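About Dramwood

Dramwood began in January 1927 as a single workroom behind a hardware store in Atdale, where people brought in kitchen chairs, sewing cabinets, bed frames and just about anything else with a wobble in it. We have moved once since then (only across the road, and we took the old front door with us), and there are now 26 of us under the one roof, counting the apprentices and the two ladies in the office who keep the rest of us straight.

Most of what we make these days is tables and work surfaces for schools, workshops and home kitchens. Wyn Prosser draws them up, usually on the back of something, and Lleucu Pritchard turns his drawings into a cutting list that the shop can follow without calling him at home.
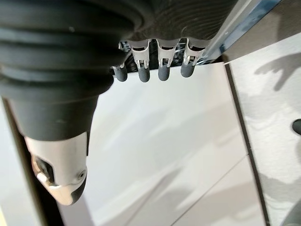 A good work surface ought to be a pleasure to stand at, and we spend more time on the tops than on anything else we do. People often come in asking for dark colors and then stay a while at the samples, running a hand over each one, and a fair number change their minds. Plain white is still the one we're fondest of ourselves, because small dark things show up so well on it, right down to a gray rounded fingertip, and you can find a dropped screw before it rolls away. Beca Price will gladly mail you a sample if you'd like to try one at home for a week or two.

If you're ever passing through Atdale, do come in and say hello. Jae-in Han runs the front counter, the coffee is usually on, and we're always happy to look at an old table that needs a new top.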